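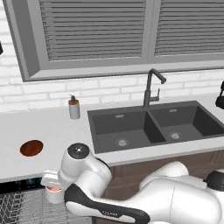
Loading task, simulated kitchen: arm with the white cup at the dishwasher.

Ticket 570 – Dishwasher loading, low success with the cup
Opened by: Ezequiel Magaña
Project: Stelton
Status: open
Opened: 2023-11-22

Problem

We use the Skultham kitchen to test if one arm can load a dishwasher with dishes left on the counter. The policy from Jodeck completes the full task in 2 of 40 runs. On my machine the physics is stable and I see no error in the console. I would like to know if the fault is in my setup or in the policy.

What I checked first

I restarted the simulator and loaded the scene again from zero. The result was the same. Then I read the joint log for every run. The joint limits are respected and the gripper receives the close command at the correct step.

I also compared the wrist view with the fixed views, and the time stamps agree.

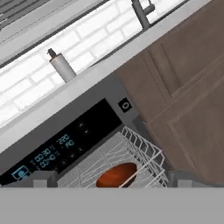

The bowl gives me the least trouble. When I start a run from a saved state with the bowl already in the rack, the policy does not try to pick it again, so I believe it understands this part of the state. I did not change the rack height for these tests.

Update 1

Ellis asked me to test each object alone. I did this with the spoon, the bowl and the cup, and kept the same start position of the arm. For the spoon I accept any position inside the rack. A person would put it in a better place, but for this ticket I count it as done.
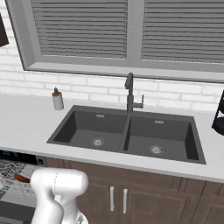
Orange-red spoon in the rack, arm beside it.

The cup alone is where we lose most runs. In the log, the finger force drops before the release command – not much, but enough that the cup turns. I increased the friction of the fingers and it became a little better. Please tell me if this change is allowed, I do not want to hide a real problem with a wrong value.

Update 2

I tried a slower approach speed. The arm now needs 39 seconds from the pick to the rack.
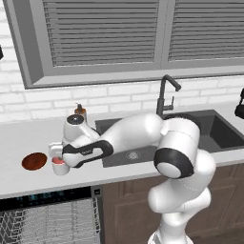
With this speed the cup turns less, but the plate is still not attempted in most runs and the time limit ends the episode. I attach the joint log and the config file with both changes marked.

My opinion, if it helps: I would not tell the customer that this chore is solved. One object at a time is possible. A full load after dinner – not yet.

Questions still open

1. Is the friction value in the Skultham scene the default one?
2. Can the time limit be longer for the slow setting?
3. Who can send me the older Jodeck checkpoint from March? I want to run it with the same start states.

Waiting for reply from Ellis.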